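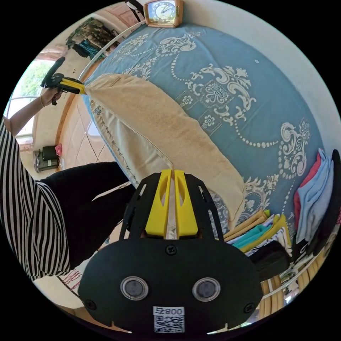 Zuzana Skála wrote to us that she folds everything on the bed, then moves the piles to a chair to get to the pillows, and by bedtime the piles are on the floor. She wanted to know what order to do things in. We get that one a lot, so it goes first.

Bedroom Tidying and Folding: Your Questions

What order should I work in?
Pillows and sheet first, clothes second. Straighten the bottom sheet, pull the pillows into place, then use the flat part of the bed as your folding table. A pillow lying across the middle takes up the best folding space you have.

How many piles should I make?
Go by where the clothes are headed. One pile per drawer or shelf works for most people. If two people share the room, keep their clothes on separate parts of the bed. Sorting by color looks nice but doesn't save you any steps later.

Does it matter where I put the piles?
Keep them back from the edge, especially on a smooth cotton sheet. Tall stacks lean. Once a stack of T-shirts gets higher than your hand is long, start another one.

How do I move a pillow without messing up the sheet?
Lift it by a corner and carry it. Dragging pulls the sheet with it, and you'll be tucking it in again.

Which way should the pillowcase opening face?
Away from the door, if you care how it looks. Otherwise it makes no difference. Check the seams while you have the pillow in your hands – a corner seam is usually the first place to split, and a small gap takes a few stitches to close.

What should go on hangers?
Jackets, dress shirts, and anything that creases badly. Heavy knits should be folded. If you use an open clothing rack near a window, turn the clothes now and then so one shoulder doesn't fade before the other.

Can I keep a basket in the bedroom?
Yes. A woven basket is fine for clean things waiting to be put away or for spare pillowcases. Keep damp towels out of it.

Where do bags go?
On a hook or a shelf. A bag left on the bed ends up under the clothes, and then you're looking for your keys at 7 in the morning.

What about things that land on the floor?
Pick up cloths and loose fabric before you start on the bed. On tile they slide underfoot. Shake them out and put them with the wash if you aren't sure.

How often should I change the sheet?
Once a week in summer. Every two weeks is all right in cooler weather if you shower at night.

I only have a few minutes. What should I do?
Make the bed and put away one pile. Araceli Camacho sent in her own version: she sets a clock on the nightstand for 4 minutes and stops when it rings, even with socks left over. The socks go in the basket until the next day.

Can I send in a question?
Yes, use the form on our contact page. We add new answers every September.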